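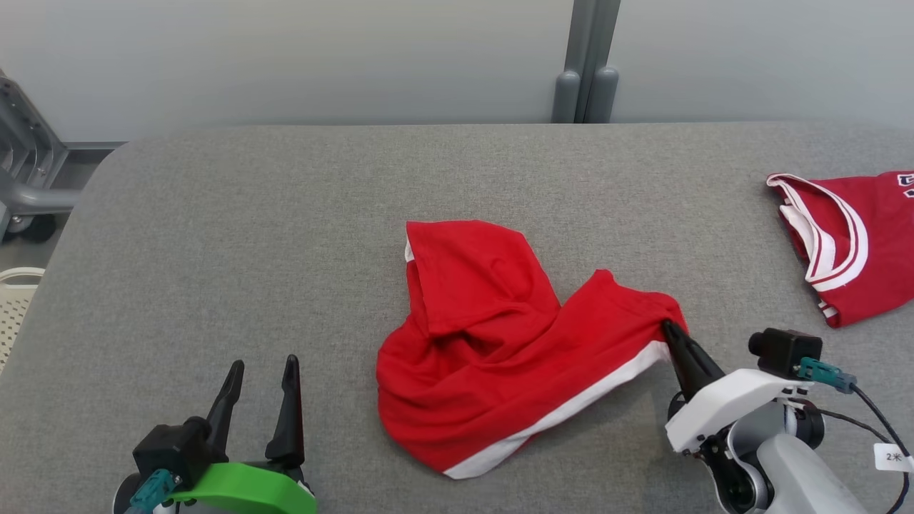
Musilis two-arm garment bench with Kundcombe practice pack

Sold by: Kundcombe
Made up to order
Suits: training rooms, textile handling trials, teaching labs
Does not suit: an unattended production line, whatever you may have read elsewhere

Overview

The Musilis bench is a pair of small robot arms, each with a two-finger gripper and its own camera, working over a fabric-covered table. People buy it to handle clothes: picking up, flattening, turning, folding. We sell it with our own practice pack, a set of written rules for running it, and we would ask you to read those before the parts list.

We have been supplying this sort of kit long enough to have grown tired of the word "safe". Small arms get called safe because they are small. Grippers get called safe because the fingers are slim. Slim fingers put a modest force onto a very small patch of skin, and anyone who has had a knuckle between two of them will have a view on that. Treat every claim of this kind, ours included, as something to be tested on your own floor with your own garments.

About "compliant with standards"

You will see this phrase on most robot listings. Ask which standard, which part of it and which year. Then ask whether it covers the bare arm or the finished set-up, with grippers, cameras, cables, table and people. The papers that come with an arm seldom cover all of that, and the supplier of the arm can't know what you are going to bolt to it.

Our position is plain. The bench arrives with the maker's papers for the arms and our own notes on how we put it together. It does not arrive with a finished risk assessment for your room. We supply a blank form, 9 pages long, and we will go through a filled-in one with you for no charge. We won't fill it in on your behalf, and you should be wary of a seller who offers to.

What the practice pack asks of you

Mark the reach of both arms on the floor with both fully stretched, gripper fingers included. People tend to measure to the wrist and forget the fingers.

Nobody reaches over the table while either arm is powered. This includes straightening a sleeve. It is the rule that gets broken most and the one we are asked to relax most often. We haven't.

Stop buttons go where a standing person can hit them without leaning in. The bench comes with one. Larger rooms should have more, and the wiring notes explain how to add them.

Tie back the camera leads and label both ends. A lead that snags on a gripper will either pull out its plug or drag the camera off its aim, and the second fault is worse because the work carries on with a bad view.

Keep the next garment well clear of the one being worked. If you must store items on the table top, put that in your risk assessment and say how the arms are kept away from them.

Check the fingertips at the start of every session. Look for chips, loose screws and thread wound around the joints. Write down what you find, even when the answer is "fine".

Start slow after any change. New fingers, new table cover, new software: all of these count as a change.

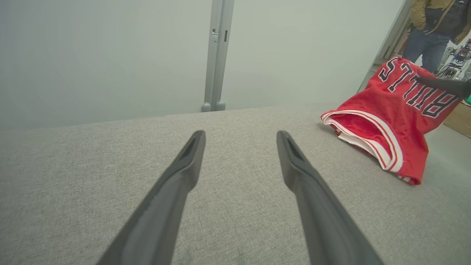
Gripper fingers over the grey fabric, with the red BULLS jersey to the right.

Garments and what they prove

A sports jersey is a fair thing to practise on. It creases, it slides, and the trim handles differently from the body of the cloth. Large print adds another awkward patch. If a demonstration uses only a square flannel laid out flat, ask to see a jersey dropped in a heap, and ask to see every attempt.

We are often sent short clips of perfect folds by other sellers and asked why our page has none. A clip tells you that a fold was managed once. It says nothing about how many tries came before it, who was holding the controls, or whether a hand came in halfway through. Good practice is to log each attempt with the result, the operator and any time a person stepped in. The pack has a log sheet for this. If your figures look poor in the first month, keep them anyway.

Wear and servicing

Musilis gives a finger pad life of 4,000 grips. We have no quarrel with the number as far as it goes, but it comes from the maker's own bench and we don't know what cloth was used. Change pads when they look worn or when grip starts to slip, and don't wait for a counter to tell you.

The table cover should be brushed down after use. Fluff builds up quicker than you would think. Marks on the fabric do no harm to the arms, though they may confuse camera work that relies on a plain background, so swap the cover if your results drift.

Guarding

The clear side screens are made by Brolteo and cost £428 for the set. They are an extra. We would like them to be standard and have said so to Musilis more than once. Screens limit where a person can come in from, and that is all they do; they don't replace the stop button or the floor marking. If several people will be walking past while the bench runs, order them.

In the box

Two arms with two-finger grippers
Two gripper cameras with leads
Fabric-topped table
One stop button with wiring notes
Spare finger pads
Practice pack on paper, with blank risk assessment and log sheets

Not in the box

Side screens
Computer
Training (see below)

Training

Baloyi runs the operator course we point customers to. It takes 3 days and most of the first is spent with the power off. Some buyers grumble at that. We have sat through it and would not cut it. A certificate from the course shows that a person attended and passed a practical check on that kit. It doesn't make them the responsible person for your room, so name someone in writing before the bench is switched on.

Returns

Unused benches may come back in their original packing. Benches with the stop circuit altered or bypassed will be refused, and we will not service them either.

Delivery

The next batch is due in October. Please measure your doorway first, as the table top travels in one piece.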